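客厅里搭一台小机械臂：腕部相机、电源和一堆没想到的线

2022年1月20日　分类：折腾日记 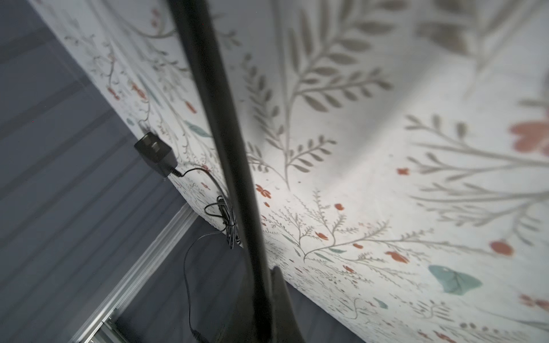 先说一下进度

上一篇写到底座和大臂装好，有人在评论里催更，催得我挺不好意思的。十二月基本都耗在这台机械臂上了，白天上班，晚上吃完饭就蹲在客厅角落里拧螺丝，蹲到腿麻。家里没有多余的房间给我当工作室，所以花墙纸旁边、像是落地灯的黑杆脚下那一块就成了我的地盘，墙边上插着电源适配器，黑线绕成一团挂在那儿，线头上一个圆的小插头垂下来。墙纸是搬进来那年挑的，灰绿色的枝叶配橘红色小花，当时嫌太花，现在天天对着看，居然看顺眼了。

目前的状态是：六个关节都能动，夹爪能开能合，腕部相机能出图。能不能干活另说，下面慢慢讲。

为什么又换了一套舵机

第一版用的是手头剩下的便宜舵机，空载的时候特别欢，一挂上夹爪和相机，肩关节就开始抖，抖得像刚跑完步。我试过调参数，试过加橡皮筋做重力补偿（别笑，真有一点用），最后还是认命，从Lindska下单了一套带总线的。加上运费956块，付款的时候手停了好一会儿。

不过总线舵机装起来是真的舒服！以前每个关节拖三根线回到控制板，胳膊一弯线就绷，现在一个串一个，整条手臂清爽多了。要提醒的是编号一定要在装上去之前就设好。我偷懒，先把六个全装进了壳子里，上电一看全是出厂的1号，总线上吵成一锅粥，只好又一个一个拆下来单独接。那天晚上我一共拧了多少遍同样的螺丝，不想回忆。

还有舵盘的零位。说明书上讲装之前先让舵机回中，我以为上电就是中位，结果肘关节整整偏了几个齿，往下弯的时候直接顶到大臂。好在限流设得低，只是“嗡”了一声，没烧。

腕部相机

相机装在夹爪后面一点，斜着往前看，这个位置改了好几回。最开始装得太靠前，夹爪一合就把视野挡掉一大半；后来往后挪，又拍到一截自己的外壳。现在的支架是打印的第四版，侧面留了一条长槽，松开螺丝可以前后滑，想要什么角度自己慢慢试。早知道第一版就该开槽，省下不少耗材。

手腕一转，画面自然跟着歪，墙和地板全斜过来，刚开始盯着屏幕看我有点晕。我写了个小脚本，读腕关节的角度再把图像转回去，纯粹是给人看的，算法那边用原图就行。脚本很短，主要时间花在搞清楚正负号上，转反了的话歪得加倍，看着更晕。

相机用的是Turico的小模组，固定焦距，离得近的东西会发虚。镜头前面那圈其实可以拧，只是出厂点了胶，我用指甲刀的尖头一点点刮开，再对着一张印满小字的说明书拧到清楚为止。拧完我又点了一小滴胶回去，不然舵机一震它自己就跑了。

至于USB线，这是我最头疼的部分。线太硬，手腕转到头的时候会把相机往一边扯，支架再结实也扛不住。换了一根软的硅胶线之后好多了，沿着小臂外侧走，在肘部留一个松松的弯。留多大全靠手感，我的办法是把胳膊摆到最别扭的姿势，线还能用手指挑起来，就算合格。

供电这件事

舵机和相机我分开供电。一开始图省事共用一路，结果大臂一发力，相机画面就断，断了还不会自己连回来，我得跑去重新插。查了半天代码，还以为是驱动的锅，后来顺手拿万用表一搭，电压掉得厉害，这才明白过来。

现在舵机走一个Ostermann的开关电源，相机和控制板走另外一路，两边共地。共地千万别忘，我忘过，总线上的数据全是乱码。急停按钮装在桌角，直接断舵机那一路，控制板和相机照样活着，这样按下去以后还能看到最后的画面和日志，找毛病方便得多。

顺便吐槽一下家里的黑色电源线。圆头的适配器，路由器一个，灯一个，旧音箱一个，长得全都差不多，电压却各不相同。我现在养成了习惯，插之前先翻过来看标签，再用万用表量一下，最后拿白色胶带写上电压缠在插头后面。胶带丑是丑了点，但我已经送走过一块控制板，不想再送第二块。

线也得理。机械臂活动范围里只要有一根线耷拉着，迟早会被勾走，这个我信。上周我让它做一个从左到右的慢扫，自己去厨房倒水，回来的时候它正勾着一根扎带头较劲呢，幸好速度很低。从那以后只要上电我就不离开，水提前倒好。

标定，以及标定，还是标定

手眼标定我做了三遍才像样。标定板是自己打印贴在亚克力上的，第一遍纸没贴平，中间鼓起来一个小包，肉眼看着还好，算出来的结果离谱。第二遍板子是平了，可我采的姿势太像，手腕基本没怎么转，求出来的旋转部分飘得厉害。第三遍老老实实采了47组，高的低的、歪的斜的都有，胳膊摆得像在做广播体操，结果总算能看了。

采的时候有个小窍门，每到一个姿势先停一下再拍。手臂刚停的时候会轻轻晃，肉眼不太看得出来，图像里角点就是糊的。我在脚本里加了等待，整个流程长了不少，但是一次就过，比返工强。

光线也要管。晚上开着落地灯，亚克力反光，板上有一块直接白掉，角点全丢。后来我把灯头转向墙那边，让光从墙上漫过来，柔和多了，识别率一下子就上去了。（家里人问我为什么最近客厅总是昏昏的，我说在搞气氛。）

夹爪的手指

夹爪本体是买的Flikel套件，手指自己重新画过。原装的手指太短，夹个扁东西会先碰到桌面。新手指加长了一截，内侧留了浅槽，贴硅胶片用的。硅胶片我先用双面胶贴，夹几次就歪，换成专门的硅胶胶水以后才老实，就是味道有点大，记得开窗。

加长以后又冒出新问题，指尖的力变小了，稍微重一点的东西夹着夹着就往下溜。我把舵机的力矩上限往上提了20%，目前够用，温度也还行，摸上去温温的。再往上就不敢了，塑料连杆看着实在单薄，等哪天有空换成铝的再说。

花了多少钱

每次写这种东西都有人问，那就交代一下大头。舵机上面说过了，相机加支架、硅胶线、杂七杂八的接头一共298块，耗材没细算，失败的支架和手指攒了一小盒，舍不得扔。电源和螺丝是以前剩的。工具不算在内，算了我会难过。

接下来

夹杯垫这种扁的、软的东西我打算放在下一步，先从方块开始，位置固定，不用视觉，单纯看重复定位怎么样。等这一关稳了再把相机的结果接进来。代码现在乱得很，变量名有一半是拼音，等我收拾完再放出来，想要支架模型的可以先在评论里说一声，那个倒是现成的，第四版，带长槽的那个，别下错成第三版。

另外求助一个：总线舵机偶尔会丢一帧回传，几分钟一次，动作不受影响，就是日志里一片红看着烦。我换过线，降过波特率，都没根治。有碰到过的朋友麻烦留个言，我今晚还要继续试终端电阻。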